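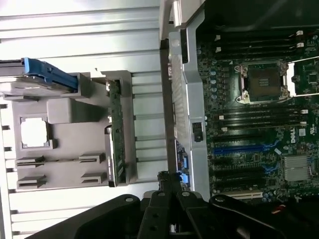
4.2 What the trip diaries can and cannot tell us

Much of the writing on long-stay travel takes the trip diary at its word. A visitor who spends a month in Perach reports that she has "got to know the real town", and the phrase turns up later in a table as a finding. We are less sure. The diaries in the Nambiar collection were mostly typed up in the evening, some of them days after the outing they describe, and the writers knew that family at home would read them. A hard drive like the one in the blue carrier in Figure 1 will hold such a text without altering a word, but that tells us only that the file is sound. Whether the market visit was as cheerful as the entry claims is a separate matter, and earlier studies have tended to run the two together.

Search articles, authors, keywords
Reading time: 30 min

Of the 1,000 entries we read, 572 mention a conversation with a local person. This looks like strong support for the view, put forward in the Promilov report, that long stays bring visitors and residents closer. On a second reading the support thins out. In 400 of those entries the local person is a guide, a driver, a waiter or a shopkeeper – someone paid to be there, in other words – and what was said is often no more than a price or a greeting. We do not say that such talk is worthless. We do say that it should not be counted as friendship, and the report gives no sign of having told them apart.
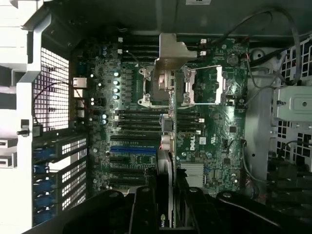 Mudassar Cheema, in written comments on a draft of this section, argued that we had set the bar too high, and that buying bread from the same woman every morning may matter more to a lonely visitor than one long dinner with strangers. The point is fair as far as the visitor goes. It leaves open what the woman selling the bread made of it, and on that the diaries are silent. No entry was written by a resident, and we know of no companion set for Perach.

The same doubt hangs over the Filtinard scheme, where visitors were lent a bicycle and asked to write about their rides each November. Entries from the scheme are warmer in tone than the rest. They are also shorter, and several repeat wording from the welcome leaflet. We have left them in the sample but report them separately in Section 4.3, where the difference in tone shrinks once the repeated wording is removed.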